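Questions fréquentes : les robots de service à l'étage
Jeravura, page interne
Mise à jour : mardi 7 juillet 2026

Réponses rapides, on complète au fur et à mesure. Question pas dans la liste : écrire à Liya Tefera (organisation du travail).

C'est quoi exactement, le projet Cako ?
Des bras robotisés sur les petites tâches de service : café, plateaux, rangement des salles. Deux étages pour commencer, le reste plus tard si ça tient.

Est-ce que des postes sont supprimés ?
Non. Les 34 personnes des services généraux restent, mêmes contrats, mêmes horaires. Quatre d'entre elles passent référents, sur la base du volontariat. Prime de fonction oui, montant affiché au local.

Et mes tâches, elles changent ?
Oui, en partie. Moins d'allers-retours le matin, plus d'accueil et de suivi des salles. Les nouvelles fiches de poste sont chez Rukhsana Tanoli. À lire avant de signer, et prenez le temps.

Je n'ai jamais touché un robot. Formation ?
Prévue, sur le temps de travail, en binôme avec un référent. Pas de niveau demandé. Ceux qui étaient en congé en juillet auront une autre session, on ne vous oublie pas.

Qui appeler quand il se bloque ?
Le référent de l'étage. Absent ? Bouton d'arrêt, puis le support Vidudau, numéro collé sur la porte du local. Ne pas forcer sur le bras, ne pas tirer sur les cables.

Le robot me filme ?
La caméra est au poignet, tournée vers la pince. Elle sert au pilotage. Pas d'usage pour les pauses, les retards ou l'évaluation, c'est écrit dans l'accord signé avec les représentants du personnel. Demande d'accès aux images : formulaire Shaikh, sur l'intranet.

Pourquoi avoir commencé par le café ?
Parce que vous l'avez demandé. 2 109 réponses au questionnaire, et la corvée de café arrivait en tête de ce que les équipes voulaient lâcher. Et puis une cafetière, ça a une anse, c'est un bon exercice pour une pince.
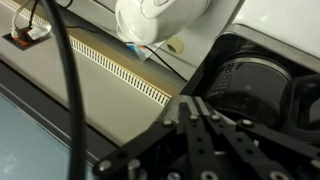

Le plus dur reste l'approche. Le bras va lentement, plus lentement que vous, c'est voulu. Pendant ce temps on garde les mains hors de la zone, même pour attraper une tasse.

Je peux quand même faire mon café moi-même ?
Oui, bien sûr. Bras à l'arrêt d'abord, voyant éteint, ensuite vous vous servez.

Je ne veux pas travailler à coté, j'ai le droit de refuser ?
Pendant l'essai, oui. En parler à Rukhsana, elle voit avec le planning. Aucune trace dans le dossier.

Quand est-ce qu'on aura un bilan ?
Réunion d'étage à la fin de l'essai, compte rendu sur cette page. Les questions peuvent être envoyées avant, anonymes si vous préférez.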